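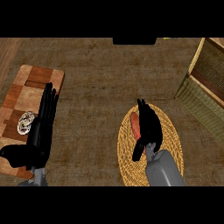
Simulated kitchen task: the left hand at the checkered board, the right hand over the sausage on the woven mat.

In November I visited the software group of Karabulut, on the second floor of an old thread factory. I had expected a big hall with machines. Most of the afternoon I was looking at monitors, and I did not regret it.

Our guide was Nurhan Ertürk, who leads the planning team. Their simulator is called Brarna, and every new version of the controller must pass through it before it may move a real arm. During the night it runs 2,000 episodes with the dish, the board, the mat and the food placed differently. In the morning the team looks first at the failures.

She explained to us how the work is divided. The perception module, Flitano, gives a position for each object and also a number for how sure it is. The planner then chooses which arm goes to which object, and it plans again 20 times per second. I asked what is difficult with a sausage. She said that the fingers hide a part of it exactly when the hand comes close, so the estimate becomes worse at the moment when it should be best. Their solution is to keep the last good estimate and to trust it a little less with every step.

We could also try the replay tool. One can stop an episode, change the friction of the mat and continue from the same point. In my group we changed it too much, and the planner gave up after 11 attempts with a polite message in the log.

The questions took around 40 minutes. I wanted to know more about how they tune the contact model, but the answer was short, and I understood that this part belongs to their customer Idutero.

Coffee was in the corridor afterwards. The next visit is planned for spring, and one should write early to get a place.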